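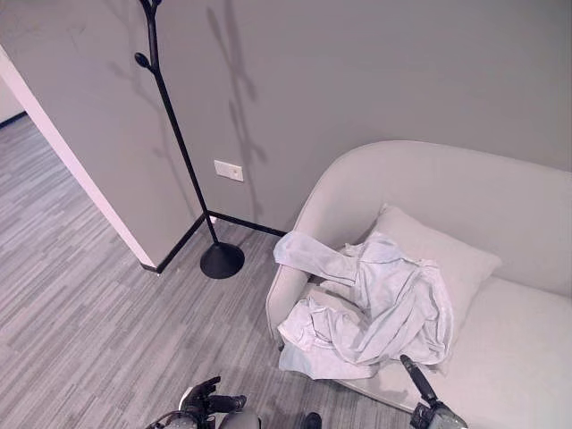
Kopfkamera, rechter Finger kurz vor der Vorderkante des Kleidungsstücks auf dem Sofa

Ticket: Rechter Greifer schließt verspätet, Vergleich Brilton / Solina
Status: gelöst, Nachbeobachtung offen
Gemeldet von: Efua Eshun, Standort Bratlow
Gemeldet am: 18.12.2024
Priorität: mittel
Komponenten: Greifer rechts, Steuerung Ansah, Handgelenkkamera

Beschreibung

Wir vergleichen zurzeit zwei Greifer für das Aufnehmen von Textilien. Links läuft die Brilton-Hand mit gegliederten Fingern, rechts der Solina-Greifer mit den schmalen Fingern. Aufgabe ist immer dieselbe: Kleidungsstück vom Sofa aufnehmen, anheben, auf der freien Sitzfläche ablegen. Beide Seiten hängen an derselben Ansah-Steuerung.

Seit der Umstellung auf die neue Konfiguration schließt der rechte Greifer zu spät. Der Arm fährt an die Stoffkante, der Finger steht richtig, der Schließbefehl geht laut Log raus, und dann passiert erst einmal nichts. Bis die Finger sich bewegen, hat der Arm schon mit dem Anheben begonnen. Der Stoff rutscht heraus oder wird nur mit einem Zipfel erwischt.

Bei 20 Versuchen rechts sind 7 so fehlgeschlagen. Links tritt der Fehler nicht auf, dort haben wir andere Probleme (siehe unten), aber keine Verzögerung.

Erwartetes Verhalten: Schließen beginnt direkt nach dem Befehl, Anheben erst nach Rückmeldung „Griff geschlossen“.
Tatsächliches Verhalten: bis zu 600 ms zwischen Befehl und erster Bewegung, Rückmeldung kommt zu früh.

Bereits geprüft

Stecker am rechten Handgelenk gezogen und neu gesetzt. Keine Änderung.
Greifer im Leerlauf auf- und zugefahren, Befehl von Hand ausgelöst. Läuft sauber, keine Verzögerung.
Anfahrgeschwindigkeit halbiert. Der Fehler wird seltener, verschwindet aber nicht.
Hellgrauer Stoff auf hellgrauem Sofa macht der Kantenerkennung Mühe, das hatten wir zuerst in Verdacht. Die Zielpunkte im Log liegen aber richtig, auch bei den Fehlversuchen.

Antwort Support Ansah

Danke für die Logs. Wenn der Greifer im Leerlauf sauber läuft und nur im Ablauf hängt, kommt meistens die Befehlswarteschlange in Frage. Bitte prüfen, ob die Bilder der Handgelenkkamera über denselben Kanal laufen wie die Greiferbefehle. In der alten Konfiguration war das getrennt, in der neuen ist der gemeinsame Kanal voreingestellt. Bitte auch die Bildrate der Kamera angeben und ein Einzelbild mitschicken, damit wir Auflösung und Komprimierung sehen.

Antwort Efua Eshun

Bildrate ist 60 pro Sekunde, an der Komprimierung haben wir nichts verstellt. Der gemeinsame Kanal ist tatsächlich aktiv, das hat bei der Umstellung keiner von uns geändert. Einzelbild ist dabei. 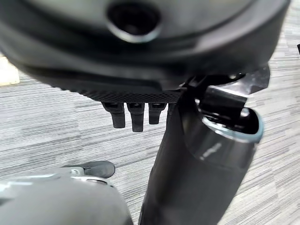
Ich habe die Kamera danach auf 20 Bilder pro Sekunde gesetzt und den Ablauf sonst nicht angefasst. Die Verzögerung geht deutlich zurück. Ganz weg ist sie nicht, im Log sieht man noch einzelne Befehle, die hinter einem Bildpaket warten. Als Dauerlösung taugt das für uns sowieso nicht. Für den Vergleich brauchen beide Seiten dieselbe Bildrate, sonst messen wir die Kamera mit.

Was mir noch nicht klar ist: Warum ist die linke Seite nicht betroffen? Gleiche Steuerung, gleiche Kamera, gleiche Bildrate.

Antwort Support Ansah

Die Brilton-Hand hat einen eigenen Regler und bekommt nur den Zielwert. Ihre Befehle werden in der Warteschlange mit hoher Priorität geführt. Der Solina-Greifer wird fortlaufend mit Positionswerten versorgt, und die stehen in der Voreinstellung auf normaler Priorität, also gleichauf mit den Bilddaten.

Vorschlag:
1. Programm anhalten, beide Arme in Ruheposition.
2. Kanaltrennung für die rechte Handgelenkkamera wieder einschalten.
3. Priorität der Greiferbefehle rechts auf „hoch“ stellen.
4. Steuerung neu starten. Ein Neuladen der Konfiguration reicht für die Kanaltrennung nicht aus.
5. Rückmeldung „Griff geschlossen“ auf Messwert umstellen. Bei euch steht sie auf Zeitablauf, deshalb startet das Anheben zu früh.

Antwort Efua Eshun

Alles umgesetzt, Kamera wieder auf 60. Punkt 4 hatten wir beim ersten Mal übersprungen – ohne Neustart bleibt die alte Einstellung aktiv, obwohl die Oberfläche schon die neue anzeigt. Das solltet ihr vielleicht in die Anleitung schreiben.

Neue Reihe rechts, wieder 20 Versuche am selben Aufbau: kein verspätetes Schließen mehr. Ein Griff ging trotzdem daneben, da lag eine Falte doppelt und der Finger ist darüber weggeglitten. Das zähle ich nicht zu diesem Ticket.

Zwischenstand zum Greifervergleich, weil danach gefragt wurde:

Solina kommt mit dem schmalen Finger besser unter eine Stoffkante, die flach auf dem Polster liegt. Bei dicken Falten hält er schlechter. Er verzeiht wenig, wenn der Anfahrwinkel nicht stimmt.

Brilton greift lieber in den Haufen hinein und hält dann fest. Beim Ablegen bleibt der Stoff öfter an einem Fingerglied hängen und wird wieder mitgezogen. Langsameres Öffnen hilft etwas. An der Armlehne braucht die Hand mehr Platz, dort haben wir den Anfahrweg von oben gelegt.

Für Ärmel, die über die Lehne gelegt sind, haben wir mit keinem der beiden eine Einstellung, mit der ich zufrieden bin.

Offene Punkte

Die Fehlversuche aus der ersten Reihe rechts fliegen aus der Auswertung, die Reihe wird komplett durch die neue ersetzt.
Konfiguration sichern und auf den zweiten Aufbau in Bratlow übertragen, dort ist der gemeinsame Kanal vermutlich auch noch aktiv.
Ansah prüft, ob die Voreinstellung in der nächsten Version geändert wird. Geplant ist sie für Februar.

Das Ticket bleibt bis dahin auf Nachbeobachtung. Wenn die Verzögerung auf dem zweiten Aufbau auftritt, hänge ich die Logs hier an.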